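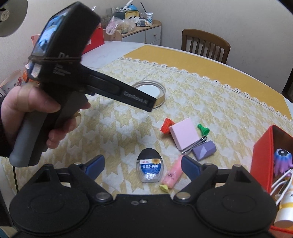
Last updated: March 10, 2018

Lenerside tabletop sorting sessions - progress report, second period
Prepared by Remedios Sison for the Kashindye fund

The round table still gets its two cloths, mustard underneath and the patterned one with the lace trim on top. I asked in my first report whether small pieces would be easy to pick out against that busy print, and I remain unconvinced. A bright green game piece is no trouble. Paler things are another matter.

Luana Conceição wants to keep the mix of candy, game pieces and blocks. Fine, but we have spent 38 of the 60 hours and I can't yet show you that the mix teaches anything a plain tray wouldn't.

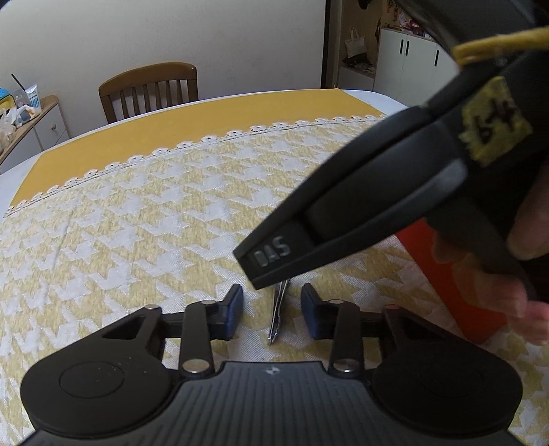 Page last changed by R. Sison, revision 2

The thin metal tool, tweezers or near enough, is my other doubt. It is narrow and shiny, and the plan never said what it was for - I have asked twice. Until I get an answer I would hold back the remaining 3000 and put off the order from Hormont.

Next sessions go ahead in March as planned.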